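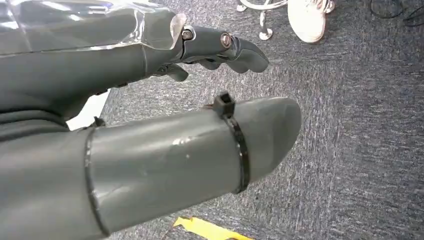
Ticket: Wekar hand unit, cell 2, Tuserdale office
Opened: January 20, 2018
Status: open, waiting on parts
Priority: normal

Problem
Hand stops partway through closing during sample sorting. Controller logs a position fault on the first finger. Happens on 3 of every 30 cycles, always after the arm has rotated fully to the right.

Steps taken
Restarted controller. No change.
Ran the Medrano calibration routine twice. Fault came back within 8 cycles.
Swapped the signal cable with the one from cell 3. Fault stayed with cell 2, so the cable is cleared.
Checked knuckle screws for torque. Both within spec.
Limited wrist rotation in software. No faults in 30 cycles, but the far tray is out of reach.

Current workaround
Rotation limit stays on. Sorting staff load the far tray by hand and confirm each batch at the terminal. This puts back a task that was taken off the shift sheet when the cell went live, so the sheet has been changed to show it. The morning shift had been using that time for labeling - labeling now moves to the afternoon.

Note from the floor
Staff asked whether they can clear a position fault themselves. Yes, once per shift, using the reset on the terminal. On a second fault, stop the cell and add the time to this ticket. Do not reach in to free the fingers while the drive is enabled.

Two people on the sorting team have asked for reset training. Added to the February session.

Next action
Replacement wrist encoder ordered through Flornutham. When fitted, remove the rotation limit, repeat the 30-cycle test and return the far tray to automatic loading. Shift sheet to be changed back the same day. Keep ticket open until then.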